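How to measure your shower's flow rate and work out what it costs you

Applies to: mains-fed showers in houses and flats
You will need: a bucket marked in litres, a timer, a kitchen thermometer, your latest water bill
Time: half an hour, or a bit less if your bucket is already marked

Most people have no idea how much water their shower uses. The figure on the box the shower head came in was measured at a set pressure in a test lab, and your pressure at home could be well above or below it. A bucket test gives you your own number.

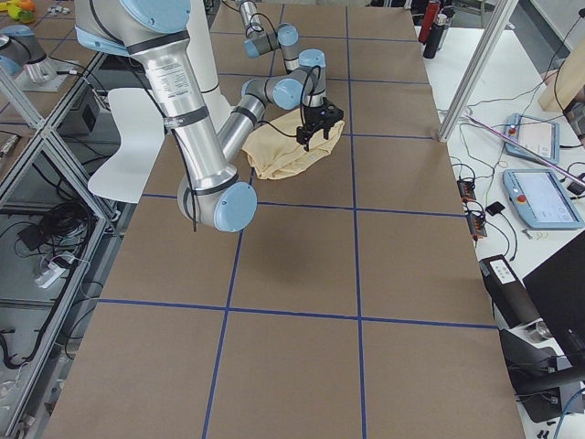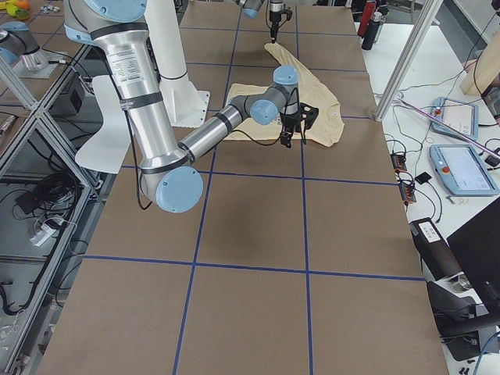
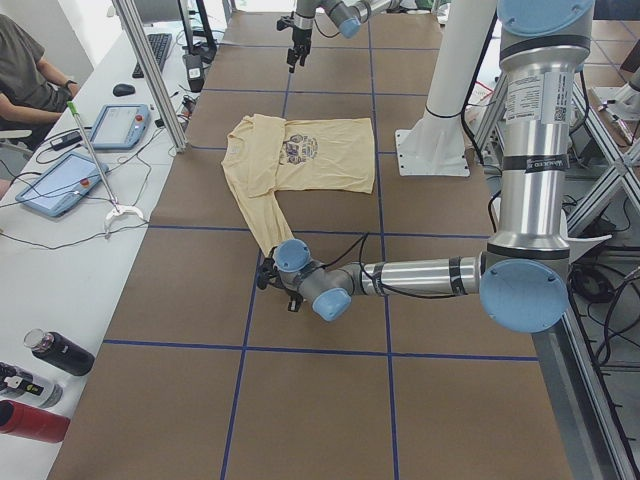

Before you start

Make sure no other water is running in the house. Turn off the washing machine, the dishwasher and any garden taps, and ask everyone to leave the toilet alone for a few minutes. A second outlet running will drop the pressure and give you a low reading.

If your bucket has no markings, fill it one litre at a time from a kitchen jug and mark each level on the inside with a permanent marker. Go up to at least nine litres. Don't trust the capacity printed on the handle, as that usually means full to the brim.

Step 1: Set the shower the way you normally use it

Turn on the hot and cold taps and adjust them to your usual temperature. Don't open them fully unless that is how you shower. Let the water run until the temperature is steady, and catch this water too if you can. It is fine for the garden.

While it runs, time how long it takes to get from cold to warm and write that down. You will use it in Step 5.

Step 2: Catch the water

Hold the bucket close under the shower head so that all the spray goes in. With a wide overhead rose this is awkward. You can tie a large plastic bag around the rose with a rubber band, cut a corner off the bottom and let the water drain through it into the bucket.

Start the timer as the bucket goes under. Stop after 30 seconds and take the bucket away.

Step 3: Read the level and double it

Stand the bucket on a flat surface and read the level at eye height. Multiply by two to get litres per minute. If you caught six litres, your flow rate is 12 litres per minute.

Do this 3 times and take the average. If one result is well away from the other two, throw it out and repeat it.

Step 4: Check the temperature

Put the thermometer in the bucket straight after the last reading. Most people shower somewhere between 38 and 41 degrees. You need this number only if you want to work out the energy cost as well as the water cost. Take the cold water temperature from the kitchen tap at the same time.

Step 5: Work out your yearly use

Multiply your flow rate by the length of your shower in minutes. Include the time spent waiting for the water to warm up, but only if you normally let it run down the drain. Then multiply by the number of showers your household takes in a year.

In our place the old head, a Dukora with a chrome rose, measured 12 litres per minute. A six-minute shower came to 72 litres. Two people showering once a day comes to 52,560 litres over the year, or a bit over 52 kilolitres.

Find the usage charge on your water bill. It is listed per kilolitre and is separate from the fixed service charge, which you pay no matter what you use. If you also pay a sewage charge based on usage, add that in.

Step 6: Add the energy

Heating one litre of water by one degree takes 4.2 kilojoules. Multiply your yearly litres by the difference between the shower temperature and the cold tap temperature, multiply by 4.2, then divide by 3,600 to get kilowatt hours.

For a smaller sum, take 2,000 litres raised by 25 degrees. That is 210,000 kilojoules, or just over 58 kilowatt hours, before any losses from the tank or the pipes. A gas storage heater will use noticeably more than the calculated figure. A heat pump will use much less electricity, so divide by the efficiency number in its manual.

Cold water temperature changes through the year, so a test in July and another in January will give different answers. Use the average of the two if you can wait that long.

Step 7: Decide what to change

If your result is nine litres per minute or less, a new head will not save you much. Shorter showers will do more.

If it is above that, look at a flow restrictor first. It is a small disc that sits in the inlet of the shower head or hose. We tried a Trurkon restrictor and got nine litres per minute from the same head, though the spray was weaker at the outer edge. A head designed for low flow generally feels better than an old one with a disc added.

Check your hot water system before you buy. Some instantaneous gas units need a minimum flow to fire, and a very low-flow head can make them cut in and out. The minimum is given in the manual. Gravity-fed systems with a tank in the roof often have too little pressure for an efficient head.

Fitting the restrictor

Unscrew the hose or head by hand, or with a cloth around the nut and a spanner over the cloth. Lift out the old washer. Push the disc in with the markings facing the incoming water, put the washer back and tighten by hand. Run the shower and look for drips at the joint – a quarter turn more will usually stop them.

Repeat the bucket test afterwards and write both results down somewhere you will find them. Scale builds up in hard water areas and the reading will drift, so test again in a year. If the flow has fallen, soak the head in white vinegar overnight before you replace anything.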